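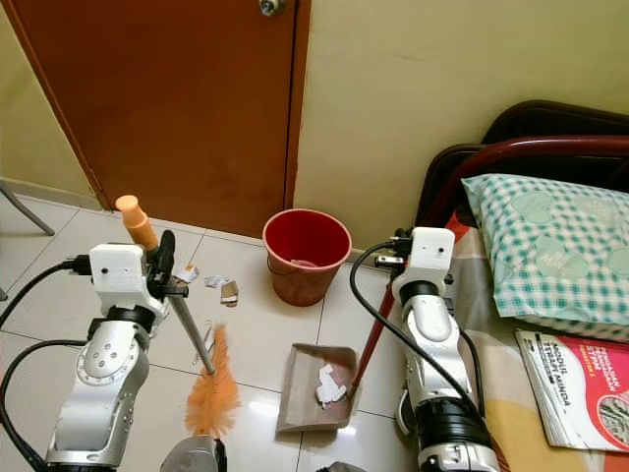

Figure 4. Duster, long-handled dustpan and red bucket on a tiled floor by a door.

4.3 Collecting and emptying

Most earlier writing on household sweeping stops at the point where the dirt has been brought together in one place. The diaries kept in Pernville and Urcombe suggest that a good deal of the work, and most of the annoyance, comes after that. Of the tasks covered in this paper, collecting and emptying had the longest free-text entries, often several lines where the sweeping itself had been given a word or two. This section deals with the tools used for collecting, where the waste container stood, and what happened along the foot of the wall.

The entries come from 51 homes in Pernville and 58 in Urcombe. Together they describe 700 sweeping episodes, where an episode begins when a tool is picked up and ends when it is put away or left. Episodes in which no waste was collected are included, as are those broken off by a visitor, a meal or a telephone call. The coding scheme is the one set out in Section 3, with one change: "picked up by hand" was made a separate code after the first reading, as it appeared in the notes much more often than we had allowed for.

4.3.1 The brush and the pan

Respondents were asked to name the tools they used in their own words and were not given a list. This produced a wide range of names for what may have been the same object. "Brush" covered floor brooms, hand brushes and, in the Urcombe diaries especially, dusters with a soft head on a long shaft. A duster of the kind in Figure 4, with its orange feathery head, would be called a brush in one home and a duster in the next. We have kept the respondent's word in quotations and used "soft-headed tool" elsewhere.

Soft-headed tools were reported on hard floors far more than on carpet, and mainly for light waste: paper, hair, thread, crumbs that had dried out. The usual complaint was that the head passed over small pieces without moving them. Several respondents got round this by turning the tool on its side, or by pressing the head flat and drawing it in short strokes towards the pan. Others gave up and used their fingers. One Pernville entry reads in full: "Duster for the dust. Hand for the bits."

Paper came up often enough to be worth treating on its own. A flat piece of paper on a smooth tile is hard to shift with any brush, and on a damp tile it is harder still. A crumpled piece, like the scrap lying in the dustpan in Figure 4, rolls and can be pushed with little effort, but it also rolls out again when the pan is lifted. Respondents who mentioned paper were divided on whether it should be swept at all. Some bent down for it first and swept what was left. Some swept everything together on the grounds that they would have to bend for the pan in any case.

That second argument does not hold where the pan has a long handle. Homes with a long-handled pan reported fewer hand pick-ups, and the difference was clearest among older respondents and those who said they had a bad back or knee. They were also more likely to sweep little and often. A pan that can be set down and moved while standing seems to lower the effort of starting, and a number of entries describe a single item being swept up on the way through a room, with no wider cleaning meant or done.

The long handle had its own drawbacks. Unless the pan is hinged, it must be kept level while it is carried, and a long handle makes a small tilt at the top into a large one at the bottom. Light waste slid off the front of the pan between the floor and the bin in a number of homes, and this was the most common reason given for sweeping the same patch twice. Plastic pans were also said to lose their flat front edge with use. Once the edge had curled, a line of fine dust stayed on the floor no matter how the pan was angled, and respondents dealt with it by moving the pan back a little and sweeping again, by wetting the line with a cloth, or by leaving it. Three-pass collection of this sort was common enough in the Pernville diaries to have acquired a name in one household, "chasing the line".

4.3.2 Where the bin stands

The waste container was more often a general-purpose one than a purpose-made bin. Buckets were mentioned in both places. They are cheap, they can be rinsed out and they have a handle to carry them by, and where the bucket is too worn for washing or carrying water it still serves for dry waste. Respondents who used a bucket as a wastebasket rarely lined it. Those who did gave smell as the reason, and these were kitchens almost without exception.

Position mattered more than type. We coded the position of the container as against a wall, in a corner, under a surface, or in another room. The position against a wall, as with the red bucket in Figure 4, was preferred by people who swept towards the wall and disliked by people who swept away from it. This sounds obvious, but few respondents had chosen the position with sweeping in mind. The bin stood where it had always stood, or where it was out of the way of a door. When we asked in the follow-up calls whether it could be moved, the usual answer was that it could, followed by a reason for leaving it.

Doors are a particular difficulty. Dirt gathers near them, and so people finish sweeping near them, but a container placed within the swing of a door will be knocked over. Many of the homes in the study had solved this by standing the container just beyond the door, on whichever side was free of furniture. It is a short carry from the pan, and entries from these homes seldom mention spillage. Where the container was in another room, the full pan was sometimes left on the floor to be emptied later. In nine of the homes this was the normal practice, and the respondents did not regard the job as unfinished.

An open-topped container makes emptying easier, as the pan can be tipped from above with one hand. Lids were disliked while sweeping and liked the rest of the time. The Naylor checklist, which we used for the home visits, scores a lidded container higher than an open one in all rooms. On the evidence of the diaries we would keep that scoring for kitchens and drop it elsewhere - dry waste in an open bucket caused no trouble that anyone wrote down.

4.3.3 The foot of the wall

Large glossy tiles were the floor most often praised and most often complained of. They are quick to sweep and the grout lines between them are thin, so little is caught there. They also show everything. Respondents with glossy floors reported sweeping in response to something they had seen, commonly when light fell across the floor from a window or a lamp, where those with matt or patterned floors tended to sweep at a set time of day.

Where the wall had a tiled skirting, the join at the floor was described as easy to wipe and awkward to sweep. A soft head bends at the join and leaves a narrow band untouched. In rooms with a pale skirting this band was noticed sooner. In the Urcombe homes it was usually dealt with by a damp cloth pushed along with the foot, a method that does not appear in any of the household manuals reviewed in Section 2. In Pernville the band was more often left until the floor was washed.

Doors and the lower parts of walls were treated as separate from the floor, even when they were plainly dirty from the same causes. Marks on the lower half of a painted door come from shoes, from mop water and from whatever is carried through, yet wiping the door was recorded in very few episodes. When it was recorded, it was done with whatever was already in the hand. Furniture legs fared slightly better, being in the way and so hard to ignore. Thin metal legs were swept round, and wider wooden ones were more likely to be moved.

The bin itself was almost never moved in order to sweep beneath it. This held in both places and for all types of container, including buckets light enough to be shifted with one foot. During the home visits we lifted the container with the respondent's permission and found a ring of dust under most of them. Several people said they had forgotten that there was floor there.

4.3.4 Limits of the diary material

People write down what they think of as cleaning. A scrap picked up and dropped in the bin while passing may not be thought of in that way, and we expect that hand pick-ups are still under-reported in spite of the added code. The diaries were kept in December, when doors are shut and less grit is carried indoors, and the balance between paper and grit would probably be different in summer. The printed forms, supplied by Zurkico, had a single line for "tools used", and respondents who used more than one sometimes listed only the first. Where the free text named a second tool, we have added it.

The next section takes up wet cleaning, using the same homes and the same coding of wall, corner and door.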